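Filed under: Games, Threads, Handhelds

Okay, I've been promising this thread since February and keep chickening out, so pour yourself something cold. I want to talk about Travora, the little train-and-trading game from Brisuvmont, and why I think it got a raw deal when it came out.

If you missed it (and from the sales talk I gather most of you did), you run a tiny freight line through a mountain valley called Starnard. You buy wool in one village, sell it in the next, fix the track when the snow takes it out, and try not to go broke before spring.

That's the whole pitch, and I know it sounds sleepy. It IS sleepy for the first couple of evenings! I very nearly put it down myself. My notes from that week just say "more sheep" over and over.

Then you reach Forsyth, the town at the top of the pass, and the game quietly opens up. Suddenly there's a second line, a rival outfit undercutting your prices, and a mayor who wants her mail on time no matter what the weather is doing. 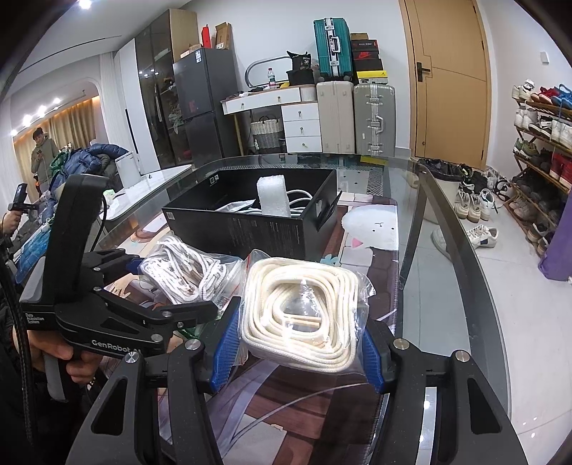 The rival is what hooked me. He isn't cheating, as far as I can tell. He buys from the same markets you do and gets stuck in the same drifts, and I once passed his engine sitting dead on the siding below the bridge and felt awful about it. I stopped and gave him coal. He sent me a fruit basket!

I've seen people say the fruit basket is scripted. I don't care. I kept it in my inventory until the credits rolled, even though it takes up a slot, and slots are precious when you only have 4 of them to start with.

Now, the complaints. The menus are slow, I'll give you that. Every time you open the ledger there's a page-turning animation, and it's charming exactly 2 times. The patch lets you skip it, but the option is buried under Sound, of all places. Go to Sound, scroll down past the whistle volume, and it's the one labeled "quiet pages."

The other big complaint was the saving. You can only save at a station with a lit stove, so if you forgot to haul firewood up there, you're out of luck. I lost a whole evening to this once, and I said some things to my TV that I'm not proud of.

But I've come around on it, mostly. Carrying firewood for myself made me plan my routes differently. I started leaving a bundle at every stop on the way up, and by the end I had this whole chain of warm little stations and I was weirdly house-proud about all of them.

The music deserves a post of its own, so it's getting one. Each village has its own tune, and when you run a train between two of them the tunes overlap for a bit on the way, and somehow it always works. The stretch from the sawmill to Forsyth at dusk is my favorite minute in any game I've played in years. Wear headphones if you've got them.
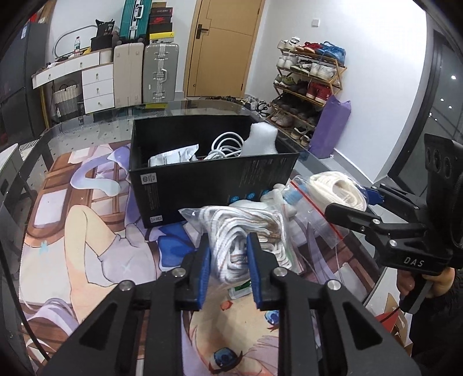

Couple of tips for anybody starting fresh, and I'll keep them free of story stuff.

Don't buy the red engine. I know, it's gorgeous, and it's right there in the window of the first shop. It eats coal like you wouldn't believe and it can't climb. Save up for the old green one in the second village and spend what's left on a plow.

Talk to the stationmaster at the lake every time you stop, even when he only grumbles about his knees. After enough visits he'll tell you where the shortcut is, and it cuts the winter run down so much that I went back and apologized to him out loud.

And sell your cheese early! It goes off. There's no warning about this anywhere and I rode into Forsyth with 100 wheels of the stuff, feeling like a genius, and came out with barely enough to pay for the water.

My final tally, for the folks who asked: I finished with 3,185 crowns in the bank, both lines running, and one very overfed station cat. I don't know whether that's a good score. The ending I got was a nice one, with everybody out on the platform, and I may have gotten a bit misty.

So would I like a sequel? Sure, I'd buy it the morning it came out. I'd also be perfectly happy if Brisuvmont made something completely different next, as long as whoever wrote those villagers gets to write some more of them.

Anyway, if you pick it up, come back and tell me which village tune got stuck in your head. Mine's the sawmill, and my whole household is sick of hearing me hum it while I do the dishes.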